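4 May 2018
By the evaluation desk

Pre-purchase inspection checklist: Katik bench arm kit with Stirnitent cell software

Kit on loan from Dekker. Checked at our site in Brerirer. Each item is marked Pass, Fail, Open or N/A, with a comment where one is needed. Items marked Open go back to the supplier before any order is placed.

1. Paperwork

1.1 Packing list matches contents — Pass.
1.2 Manual supplied in English — Pass. Printed copy is an older revision than the PDF. Use the PDF.
1.3 Risk assessment template supplied — Pass. It assumes a fenced cell. Ours will be an open bench with a scanner, so sections on access gates have to be rewritten.
1.4 Declaration for the gripper as a separate item — Open. The one in the folder covers the arm only.

2. Mounting and bench

2.1 Base bolts torqued to manual value — Pass. Rechecked after 11 hours of running, no movement on the witness marks.
2.2 Bench rated for the load — Pass.
2.3 Bench level — Pass after shimming.
2.4 Cable exit clear of the first joint — Fail. The supplied clip lets the cable rub at full rotation. A longer clip is listed as a spare and should be in the box.

3. Stops and power

3.1 Emergency stop on pendant — Pass.
3.2 Second emergency stop, wall or bench mounted — Open. The kit has the terminals but no button. Buy locally.
3.3 Stop holds after release until reset by hand — Pass.
3.4 Arm holds position on power loss — Pass. Slight sag at the elbow before the brake takes up. Keep hands out from under the forearm during the test.
3.5 Main isolator lockable — Pass. Takes a standard padlock.

4. Software, simulated cell

The Stirnitent package comes with a room model, and the trial jobs have to be run there before anything is run on the bench. We used the stock room with the shelving and cabinet left in place, and loaded the folding-part job from the sample set.

4.1 Model loads without missing parts — Pass.
4.2 Arm limits in the model match the manual — Pass on every joint we compared.
4.3 Table height adjustable — Pass. Default height was wrong for our bench.
4.4 Collision warning with table surface — Pass. Warning comes up early enough to stop by hand.
4.5 Collision warning with the arm's own base — Fail. The job ran with the part placed close to the base block and no warning was shown. Dekker has been told.
4.6 Approach from above onto a two-piece part — Pass with comment. The gripper comes down well, but the default clearance is tight when the upper panel is tilted. Raise it by 2 steps in the job settings.
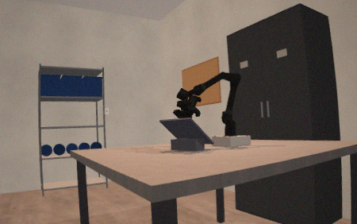
Dekker support replied that the self-collision check is turned off in all sample jobs to keep them running on slower computers, and that it can be switched on under cell settings. They would not recommend leaving it off for anything that will later be sent to a real arm. A note about this is planned for the July release.

We switched it on and repeated 4.5. The warning now appears. The item stays at Fail because the setting is off as delivered and the manual does not mention it. Whoever sets up a new job has to check it by hand until the update is in.

4.7 Job export to controller — Pass. Took 3 tries. The first two failed on a file name with a space in it.
4.8 Speed cap carried over on export — Open. It was carried over on one job and dropped on another. Set the cap on the pendant as well until this is explained.

5. Gripper

5.1 Fingers tight, no play — Pass.
5.2 Grip force adjustable — Pass.
5.3 Part held on stop — Pass.
5.4 Pinch point labels fitted — Fail. Labels were in the bag, not on the gripper. Fit before use.

6. Cost and support

6.1 Yearly software fee — 945 per seat, quoted in dollars. Training is extra.
6.2 Spare parts list with lead times — Open. List received, lead times blank.

Result: not accepted yet. Items 2.4, 4.5 and 5.4 to be cleared, then repeat sections 3 and 4 in full. Loan kit stays locked off at the isolator until then.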